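Minutes of the review meeting, two-arm table kit from Stanoner
November, start 10 a.m.
Present: purchasing, workshop, training room. Vumard joined by phone.

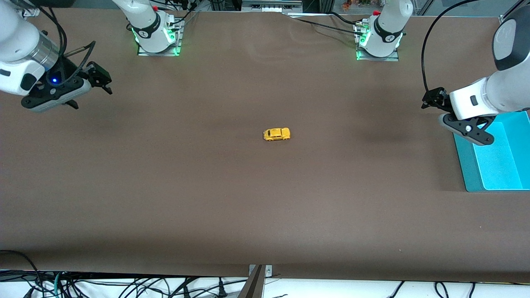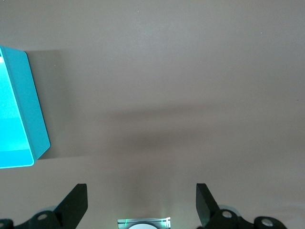
Two-arm kit: the table with the yellow toy car, then the cyan piece near the open gripper.

Category: Equipment under review

1. Minutes of the last meeting were accepted with one correction. The supplier of the mounting plates is Bastos and not Grunum.

2. The workshop reported on the trial. The task is to pick up a small toy and put it in a tray. The workshop finds the kit easy to start. The cables were discussed for a long time. We ask Stanoner if longer ones, with clips, can be delivered.

3. Vumard explained the service contract. It covers 21 months and includes two visits. Spare gripper fingers are not included. Purchasing considers this a weak point and will ask for a new offer.

4. The training room wants to know if the kit can run over 1000 cycles without a new calibration. Vumard could not answer this in the meeting and will send it in writing.

5. Decision: the trial is extended by 9 days. No order is made before the written answer has come.

6. Other matters: the key for the storage room must be returned to the workshop.

The meeting was closed at 11:20.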